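workbench thread, part 2. spent the whole morning on the top and my arms are dead

picked the light wood one from Tekwood in the end. almost got the dark one but you lose every little screw on it

sanded with 100 grit then stopped, going finer felt like overkill for a bench thats gonna get beat up anyway 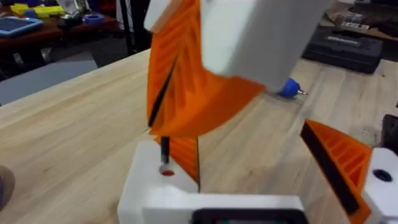 Do you need to oil a light wood top?
Depends on the mess. For glue and paint, one thin coat of hard wax, wipe off the extra, leave it overnight.

love the pale grain tho. didnt want stain anywhere near it

next up: vise. the Sengar one is 27 bucks used, going to look at it tmrw if teh guy ever texts back

also need a shelf for all the junk behind it. send ideas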